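Why would a policy trained on hand-held gripper demos do worse with more data?
Posted in Robot Learning by Rosalinda Bautista

Hi all, I'm hoping someone has run into this. I'm working on sock pairing with two hand-held grippers, one in each hand, camera on each. My first lot was 47 demos, all by me, all on the same bed. The trained policy paired the socks in 37 trials out of 50, and I was thrilled! Then I moved up to 3,000 demos from several people in different homes, trained with the same settings (I checked, twice), and it dropped to 9 out of 50 on my own bed. It goes for the toe, closes, then just dithers over the second sock.

I've read the Flerklow write-up, where more homes gave better results nearly every time, so I expected mine to go up a bit, or at worst stay put. 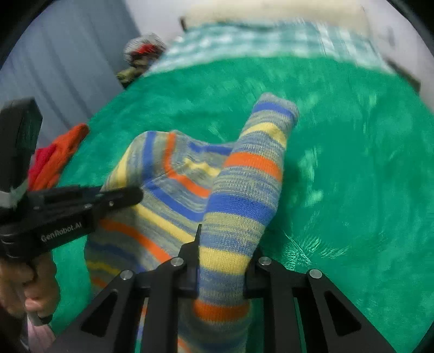

My hunch is that people pick socks up in different ways. I always pinch near the toe and fold over, but a couple of my helpers go for the cuff, and one rolls the pair into a ball. Does that matter so much? And would you throw the odd ones out or keep them?

Ramil Sarmiento
Yes, it matters loads. We had much the same with tea towels on the Lumbao project. If your policy head is plain regression it averages the toe grab and the cuff grab and ends up somewhere in the middle, dithering, just as you say. Try a diffusion head before you bin anything. Also, "same settings" might be your trouble: if you kept the same number of training steps, the small set was seen over and over and the big one hardly at all. I'd plot the error on held-out demos per home and see if it's still falling when you stop.
One more thing, check the timing between your left and right grippers. Ours had drifted on one person's kit and those demos were rubbish for anything two-handed.

Clenness
more data is always better, just train longer

Prorer
I'd sort the demos by how the first sock gets picked up and train on the toe ones alone. Takes an afternoon. If the score comes back up you've got your answer, and if it doesn't then go and look at the timing like Ramil says. I wouldn't delete the ball-rolling ones though, I did that with mine and had to ask for them all again in May.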